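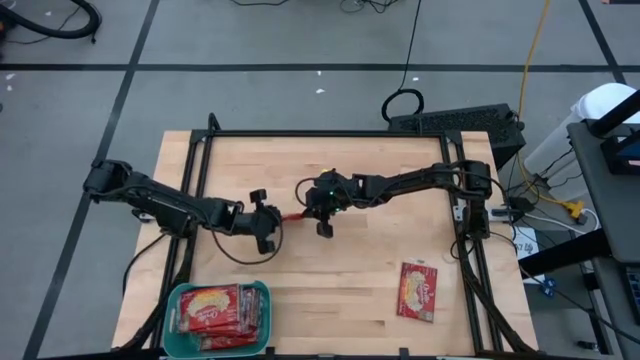 Shakya pauses two-arm packing trials after handover fault

Robotics firm Shakya has stopped trials of its two-arm packing station after the arms repeatedly kept pulling on the same snack packet when one of them should have let go. The company calls it a "timing irregularity." People who have used the station call it a tug-of-war.

The job sounds simple. One arm picks up a packet and passes it to the other in midair. During a run in March, according to a fault log shared with customers, the receiving arm closed its gripper and began to move away before the first arm had released. Packets tore. In 7 cases the motors hit their force limit and the station shut itself down. In others, the log shows, it kept going for several seconds with both grippers shut.

Shakya says the run covered 1,816 handovers and that the fault turned up in 30 of them. It describes that as "well within expectations for a system at this stage." Whose expectations, the statement does not say. The company's sales sheet, still online at the time of writing, promises "human-level handling" and a pace of 600 packets an hour.

Gaëtan Millet, a packaging engineer who reviewed the log for Burby, one of two snack makers that had signed up for the trials, was not won over. "A torn bag is cheap," he said. "What bothers me is that neither arm knew the other one was still holding on. Put a hand in there to clear a jam and I'd want a better answer than 'irregularity.'"

No injuries were reported. Shakya says staff are told to stay clear of the arms while they are powered – a rule that depends on everyone following it, every shift, including the ones that are running behind.

A software fix is being tested now. It makes the second arm wait for a release signal before moving, a check that many buyers might have assumed was there from the start. Shakya would not say why it wasn't, or how much the wait will slow the station down.

Burby has put its order on hold. The other customer, Florero, said it was "reviewing the information" and declined to comment further. Shakya has given no date for restarting the trials.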